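Stasemby視察メモ(+Blöndalの倉庫見学)

更新日:2023年8月22日

帰りの列車で書き始めて、残りは会社で足しています。順番ばらばら。誤字はあとで直す、たぶん。

行ってきたのはIllachで開かれたStasemby。バイオ由来の素材・包装・洗浄剤あたりの企業が集まる見本市で、うちは毎年クライアントの付き添いで行っていたけれど、今回は出展なしの視察だけ。来年の4月に自社でブースを出すかどうか、その下見です。出すなら小間の申込みがもうすぐなので、社内で決める材料がほしい。という趣旨の報告。

まず会場まで。

Illachの駅から会場行きのシャトルバス。30分おき。これが曲者で、朝いちの便を逃すと開場に間に合わない。で、逃した。改札を出て右のパン屋に寄ったのがまずかった。歩くと40分と案内に書いてあって、荷物が軽かったので歩いた。川沿いの道で気持ちはよかったが、出展者として展示物を抱えていたら絶対に無理。来年出すなら宿は会場側に取ること。これは太字にしたい。

受付はスムーズ。事前登録のQRコードを見せて、首から下げる名札が紙で出てくる。ケースなし、ひもは綿。終わったら出口の箱に返す。去年までのビニールのケースがなくなっていた。ただし紙なので昼過ぎには角が丸まって、自分の社名が半分読めなくなった。名刺を出すまでどこの誰か分かってもらえない。社名は大きめに登録したほうがいいです。登録フォームの社名欄、全部入れると字が小さくなる仕様でした。略称で。

会場の中。

ホールは天井が高くて、音が上に抜ける。話しやすい。ただし講演ステージのまわりは別で、マイクの音がもろに来る。ステージ横の小間に入っていた会社の人たちは、講演のあいだずっと声を張っていて気の毒だった。人通りは多い。でも立ち止まらない。みんな講演の席を探しているだけ。申込みのとき「ステージ近く」は割増料金になっているけれど、払う価値は正直うすいと思う。

逆によかったのが、コーヒースタンドの並びの裏手。図面で見ると端っこ。なのに、飲み物を持った人がふらっと流れてくる。片手がふさがっているのでパンフレットは受け取ってもらえないが、かわりに話を聞いてくれる。ここに小さい小間を構えていた会社は午後じゅう誰かしらと喋っていた。来年うちが取るならここ。第一希望。

Vorkusのブース。

Vorkusはうちのクライアントではないです(念のため)。紙容器向けの植物由来コーティングの会社。今回いちばん長く居たブースがここ。

なにがよかったかというと、壁に文字がほとんどない。社名と、一行だけ。「油をはじく紙、石油なし」。以上。あとは机に紙皿と油の瓶とスポイトが置いてあって、来た人が自分で垂らす。垂らすとみんな黙る。しばらく見る。で、裏返す。それから質問が出る。説明員はそれまで口を開かない。あの待ち方は練習していると思う。うちだったら我慢できずに喋ってしまう。

質問の受け方もよくて、分からないことは「分かりません、後で送ります」とその場でメモ。メモ用紙は複写式で、一枚をこちらに渡してくる。私も生分解の試験条件を聞いて、用紙をもらって帰ってきた。翌々日にちゃんと返事がきた。温度の条件つき。家庭のコンポストでは試していない、とはっきり書いてあった。こういうのは信用する。

配布物。聞いたら、チラシは1000枚刷って持ち込んだが初日の減りが悪く、次の日から半分の山を机の下に下げたとのこと。担当の人いわく、来年は刷らないかもしれない。名刺の裏にURLで足りると。うちも毎回クライアントに同じ話をしていて、毎回「でも無いと不安」で結局刷ることになる。この話は次の打ち合わせで使わせてもらおう。

ブース全体の傾向。走り書きのまま。

・苔の壁、多すぎ。本物の苔か聞いたら答えられないところがあった。聞かれて答えられない装飾はやめたほうがいい
・「グリーン」「エコ」だけの看板は減った。かわりに「循環」が増えた。言葉が入れ替わっただけのところも多い
・数字を出しているブースは、たいてい出典が小さい。しゃがまないと読めない
・飴の配布はまだある。個包装
・充電コーナーを小間の中に置いた会社、賢い。待っている間に話せる。椅子がもう少しあれば
・再利用トートバッグ。もう家にいっぱいある。もらわなかった(一つもらった)

講演はつまみ食いで。表示規制の話は満席で入れず、廊下のモニターで立ち見。音が小さい。資料は後日公開とのことなので、出たら共有フォルダに入れておきます。包装の回収スキームのパネルは座れた。自治体側の人と企業側の人とで「回収率」の分母が違っていて、途中までまったく噛み合っていなかった。司会が気づいて、定義を確認してから急に面白くなった。残り時間わずか。もったいない。ああいう場を仕切る仕事もうちはやっているので、事前に用語をそろえるのは本当に大事だなと。次から登壇者に送る確認シートに、用語の欄を足したい。

昼ごはん。会場内の食堂は全部植物性。豆の煮込みとじゃがいも。味はよい。列は長い。皿は陶器で、返却口に人が立って仕分けてくれる。食べ残しの量が返却口の上の黒板に書き出されていて、少し緊張する。残さず食べた。
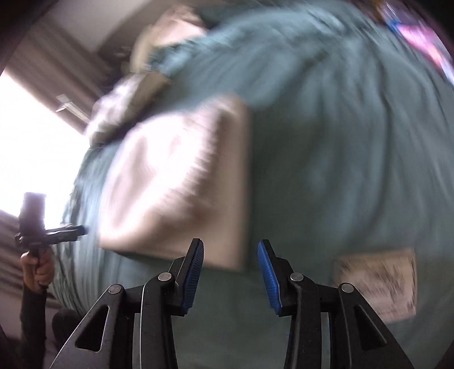
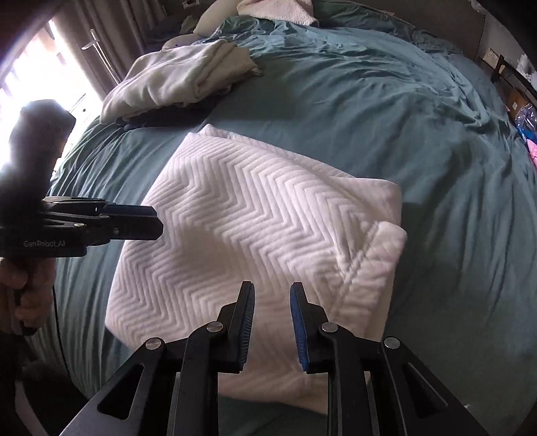
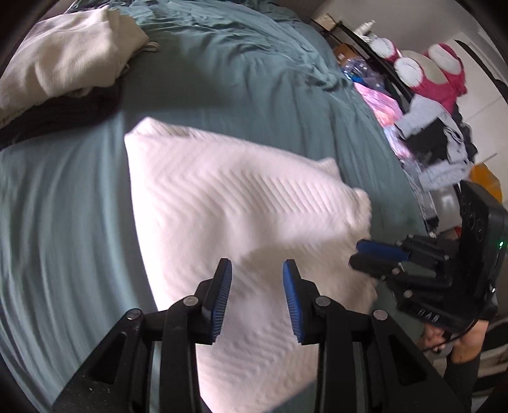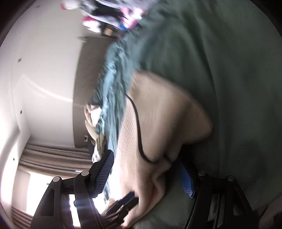 午後は会場を抜けてBlöndalの倉庫見学へ。Stasembyの登録者なら申し込める見学枠で、Illachの町はずれ、会場からバス。今回の出張、ブースの費用を考えるならこっちが本命だったかもしれない。

Blöndalは展示ブースの部材を貸す会社。壁、床、机、照明、全部レンタルで、終わったら回収して洗って直して、また貸す。会場で見た木枠のブースもここの部材だった。言われるまで気づかなかった。同じ枠なのに、張る布で見え方が全然ちがう。

見学は入口で靴に金属のカバーをつけるところから。歩きにくい。カツカツうるさい。案内の人が早足で、ついていくのに必死。メモがぶれて読めない部分があるので、以下は読めたところだけ。

返却場。戻ってきた部材をまず全部広げる。ねじ穴を見る。角を見る。枠は一本ずつ番号があって、何回出たかの記録がついている。傷んだら短く切って小さい枠にする。それも傷んだら棚の材料。その先は? と聞いたら「まだそこまでいった枠がない」と。へえ。

洗浄。布の壁は専用の大きな洗濯槽。ここは湿気がすごくて眼鏡が真っ白になった。印刷した布はどうするのかと誰かが質問していて、無地なら洗って再利用、社名入りは持ち主に返すか、裏返して下地に使うとのこと。つまり社名入りをやめて、社名だけ別の板にすれば、布はずっと回せる。なるほど。Vorkusの壁に文字がほとんどなかったのは、これも理由の一つなのかも。聞けばよかった。会場に戻ったらもう片付けが始まっていて、聞けず。

床材。ここがいちばん意外。見本市のカーペットは一回きりで捨てられることが多い、という話はこの業界の人ならみんな知っていると思うけれど、Blöndalではカーペットそのものを扱っていない。板の床か、床なし。「床なしで困ったと言われたことはない、足が疲れたとは言われる」とのこと。足は疲れる。確かに。立ち仕事の人には柔らかいマットを別に貸している。

運搬。木箱は使わず、部材がそのまま積める台車。台車ごとトラックに載せて、会場でそのまま押して入る。梱包材なし。角に当てるフェルトだけ。ただしこれは会場が近いからできることで、遠方だと箱がいる。うちの場合、Illachで出すなら現地で借りるのが一番いい。自前で作って送るのはもう選択肢から外していいと思う。

料金は資料をもらいました。ここには書かないので社内の人は共有フォルダを見てください。ざっくり言うと、一回だけなら新しく作るのと大差なし。二回目以降で差が出る。設計料が最初だけだから。つまり、続けて出るつもりがあるかどうか、そこを先に決めないと比べられない。

あと注意点。Blöndalの予約は開催の4か月前で締切り。4月の会に間に合わせるなら年内に図面まで終わっていないといけない。うちの年末のいつもの忙しさを考えると、かなりきつい。やるなら秋のうちに。

見学のおわりに質問の時間。出た質問で覚えているもの。

照明は全部LEDか。→ 全部。ただ色味が二種類あるので予約のとき指定を忘れないように。忘れると混ざる。

植物は借りられるか。→ 鉢植えなら提携の園芸店から。切り花は扱わない。

保険は。→ 基本料金に含まれるが、飲み物をこぼした布は対象外。飲み物、出すつもりだったのでここは要相談。

火気。→ 会場の規則による。こちらに聞かれても困る、という顔をされた。

戻りのバスで隣の席になった人が包装機械の営業の人で、毎年出ているという。ずっと同じ場所の小間を取るのがコツだそう。常連が場所で覚えてくれるから。場所を変えた年は「今年は出てなかったですよね」と言われたとか。出てたのに。そうすると初年度の場所選びはけっこう重い。コーヒーの裏手、やっぱり押さえたい。

夕方の交流会。出るか迷って出た。出てよかった。昼間に話せなかった会社の人と普通に話せる。ワインは地元のもの、つまみは薄く切ったパンとペースト類。名札がもうぼろぼろで、名刺を最初に出す作戦に切り替えた。名刺が切れた。次は倍持っていく。手書きで連絡先を渡したら、逆に覚えてもらえたっぽい。翌日その人からメールが来ていました。

視察で行くか出展で行くか、という話もここで出た。視察だけだと身軽で、いくらでも歩き回れる。相手は売り込む側、こちらは聞く側。楽。でも聞いてばかりだと「で、御社は何を?」のところで渡せるものがない。口で説明して、ふうん、で終わる。ブースがあれば「あとで寄ってください」が言える。この差は一日いてよく分かった。広報とイベント支援の会社が、自分のブースを持ったことがないというのも、改めて言葉にするとまあまあ恥ずかしい。

では出すとして、何を見せるのか。Vorkusには紙皿と油がある。うちには触れるものがない。メッセージの整理とか、記者対応とか、登壇の準備とか。見せにくい。帰りの列車で思いついた案をいくつか。

案1 来た人の会社紹介文をその場で一行に縮める。Vorkusの壁の一行みたいに。短冊に書いて渡す。時間はかかるけど、そのあいだ話せる。充電コーナーと同じ理屈。

案2 あいまいな環境表示の文例を壁に貼って、来た人に赤ペンで直してもらう。盛り上がりそう。ただし実在の会社のものは使えないので文例は全部こちらで作る。手間。あと、そのへんのブースの看板とそっくりな文になりそうで怖い。

案3 相談の椅子だけ置く。机もなし。安い。地味。足は疲れない。

個人的には案1。二人いれば回せる。三人いれば昼が食べられる。

費用まわりで忘れがちなもの、会場で聞いた分。電源は小間料に入っていない。ゴミは持ち帰りか重量課金。wifiは無料のが遅いので有線を別に申し込む会社が多い。駐車は搬入の時間帯だけ。搬入口は裏の坂の下で、台車を押して上がることになる。坂、見てきました。きつい。搬入の日はスニーカーで。

水は会場のあちこちに給水器があって、ボトル持参が前提になっている。私は忘れて、受付で借りた。デポジット制で、返すのを忘れてそのまま持って帰ってきてしまった。誰か次に行く人、返してきてください。私の机の上にあります。

宿のこと。今回は駅前の小さい宿。部屋はきれい、朝食は早い時間から出る。ただ上に書いたとおり会場までが遠い。会場側の宿は早く埋まるらしいので、出展を決めたらその日のうちに予約を。往復は列車。乗り換えの待ち合わせが悪くて、帰りは寒いホームでしばらく立っていた。上着は要る。

このあとの予定。小間の図面と料金表は共有フォルダ。Blöndalの資料も同じ場所。Vorkusからの返信メールは転送済み。コーヒースタンド裏の小間が空いているかどうかは主催者に問い合わせ中で、返事が来たらここに追記します。案1から3へのコメントは、このページの下にどうぞ。

追記:主催者から返信あり。コーヒースタンドの位置は来年変わるかもしれないとのこと。図面待ち。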